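What I learned buying progressive lenses

Filed under: health, shopping, complaints
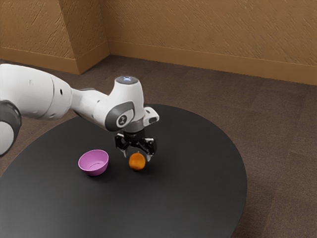 A reader wrote in after my last post to say that progressives had never worked for her, that she had tried two pairs in one year and gone back to carrying reading glasses in her coat pocket. She wanted to know if I was still wearing mine. I am, but I had a bad start with them, and I promised I would write up how it went.

I started needing help with small print a few years ago. For a while I got by with drugstore readers, one pair in the kitchen, one in the car, one next to the bed. I already wore distance glasses for driving, so I was swapping all day long. At the grocery store I would push the distance pair up on my head, put the readers on to check a label, and then walk into the next aisle with everything blurry.

My eye exam was at a practice on the main street in Huluncombe. The exam itself was fine. It took a long time and the optometrist explained the numbers on the prescription, including the one marked "add," which is the extra power for close work. I had never understood that line before. She said I could do lined bifocals, progressives, or two separate pairs, and that it depended on what I did all day. I told her I work at a computer and drive home at dusk for half the year. She suggested progressives and said to give them a couple of weeks.

Then I went out to the showroom and this is where I made my first mistake. I picked a frame I liked the look of, a narrow one called the Zelside. It was light and it didn't pinch. What I didn't know is that a progressive lens needs height. The distance part is at the top, the reading part is at the bottom, and the computer part is squeezed in between. If the frame is short, every one of those parts gets shorter. The person helping me did say something like "we might want to go a little deeper," but she didn't push it and I didn't ask what she meant.

The total with coatings came to $861. My vision plan paid part of the frame and nothing on the coatings. I should have asked for the price broken out line by line before I agreed to it. When I finally got the itemized sheet, there was a scratch coating, an anti-reflective coating, a blue light coating, and a charge for thinner lens material. I would still pay for the anti-reflective one, which makes a big difference with headlights. The blue light one I would skip. I can't tell that it does anything for me.

The glasses came in after 19 days. I put them on in the shop, read the little card they hand you, looked out the window, and said they were great. On the drive home they were not great. The edges of the road swam when I turned my head. Going down my own front steps I had to hold the rail. At the computer I had to tip my chin up so far to find the clear spot that my neck hurt by the afternoon.

I stuck with it for the two weeks as told. The swimming went away, mostly. The stairs got better once I learned to drop my chin and look through the top. The computer never got better.

So I went back. I was expecting an argument and didn't get one. A different optician had me put the glasses on and look straight at her, and she marked the lenses with a felt pen where my pupils were. The marks were 5 millimeters off from where they should have been on the fitting height. Some of that was the measurement and some was the frame sliding down my nose, which it did because nobody had adjusted it properly when I picked it up. She bent the nose pads and it helped right away, but she said she wouldn't be happy leaving it there. They remade the lenses under the warranty and let me swap to a deeper frame, a Bora, for the difference in price. The Bora is plainer than I would have chosen. It also fits.

The second pair took me three days to get used to. I wear them from morning to night now and the drugstore readers are in a drawer.

I still do have a separate pair for the computer. I ordered those from Agbenyega, the online place, with single vision lenses set for the distance to my screen. They cost a lot less and I leave them on the desk. If you try this, measure from your eyes to the monitor and give that number to whoever writes the prescription, because a regular reading prescription will be too strong at that distance.

To the reader with the two failed pairs, here is what I would ask before giving up. Were the heights measured with the actual frame on your face, after it was adjusted? How deep was the lens? Did anyone check the fit when you said they weren't working, or did they only tell you to wait? Most shops have a remake period and it does run out. Mine was 90 days, and I went in with plenty of time left, but only by luck.

It's also possible they just aren't for you. My sister has lined bifocals, doesn't mind the line, and paid half of what I did.

Next month I'll do prescription sunglasses, which I have put off for two summers.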